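Progress Report to the Irton Fund
Refurbishment of Work Surfaces, Skov Community Workshop
29 May 2019

This report covers the second period of the grant and should be read with the budget statement submitted in November. The award supports the repair or replacement of tables and benches in the two teaching rooms and the adjoining kitchen.

Of the 69 surfaces listed in the original survey, 39 have been completed and returned to use. Work on the larger teaching room is finished. The smaller room was delayed when the first delivery of boards from Osska arrived in the wrong thickness and had to be exchanged. The supplier met the cost of return carriage, and no charge has been made to the grant.
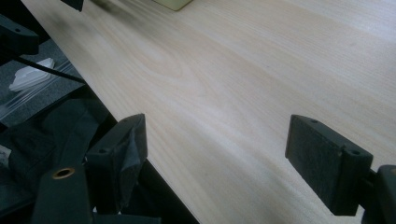

Pale wood was chosen for the replacement tops following the trial reported last period. Tutors had asked for a lighter surface, as the former dark tops made small parts and pencil marks difficult to see during evening classes. Grain and color vary from one board to the next, and the workshop has accepted this as a feature of the material. Edges are sanded by hand before fitting. Boards with splits or lifted grain are set aside for shelving.

Spending to date on boards and finishing oil stands at $512 below the approved budget line. We request permission to move this sum to the kitchen, where two counters were found to need new supports as well as new tops. The estimate from Lilell for the additional work is just over $800, and the balance will be met from workshop income.

The remaining surfaces are scheduled for the summer closure. A revised timetable is attached as Annex B. Storage of the old tops remains a difficulty, and a decision on their disposal is needed before the next delivery.

Submitted by Brendan Mac Carthaigh, Project Manager

Contact | © 2019 Skov Community Workshop | Back to top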